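Kids Explain It > Everyday Stuff

How Does a Staple Hold Paper Together?

14 shares | 2 comments

Grab a stapler. Press down. Ka-chunk! Two pages are stuck together. But how? No glue, no tape. Just one tiny bit of metal.

A staple starts out as wire. Long, thin steel wire, on a big roll. Machines flatten it a little, then lay lots of wires side by side and glue them into a band. Chop, bend, done. Now you have a strip of staples, all holding hands.

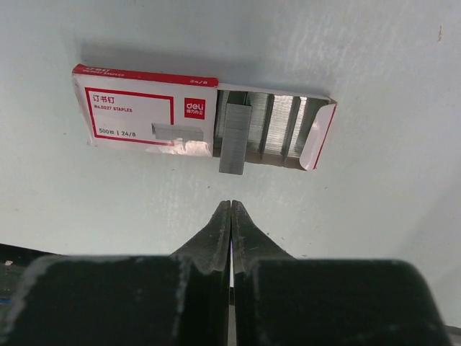
An open box of staples. Look for the 24/8 on the red band.

Those numbers are a size code. The first one tells you how thick the wire is. The second one is how long the legs are, in millimeters. So 24/8 means legs of 8 millimeters. Longer legs can go thru more paper. Easy!

Every staple has a flat top, called the crown, and two legs. Sharp little ends. When you press the stapler, a metal blade comes down and pushes on just one staple, the one at the front. Snap, it breaks off the strip. The legs poke into the paper.

Then comes the clever part. Under the paper is a small metal plate with two curved dips in it. That plate is the anvil. The legs hit the dips and have nowhere to go, so they curl inward. Like folding your arms. The paper is hugged tight between the crown and the legs.

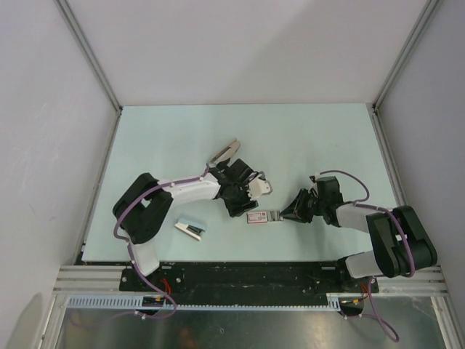 Why doesn't the staple spring back open? Steel is a bit springy, but if you bend it far enough it stays bent. Try it with a paper clip. Bend a little, it bounces back. Bend a lot, it dosen't.

And the spring inside the stapler? That one pushes the whole strip forward, so a new staple is always waiting.

TRY THIS
Staple two sheets of scrap paper. Turn them over. Can you see the curled legs? Now try it with five sheets, then ten. What happens to the curls? They get shorter! More of each leg is used up getting through the paper.

Careful: staple ends are sharp. Keep fingers out of the way and ask a grown up to help pull staples out.

Next up: why does tape stick?

Posted May 25, 2018 in: How Things Work, Metal, School Supplies

Contact Wikusa Kids | © Wikusa | Back to top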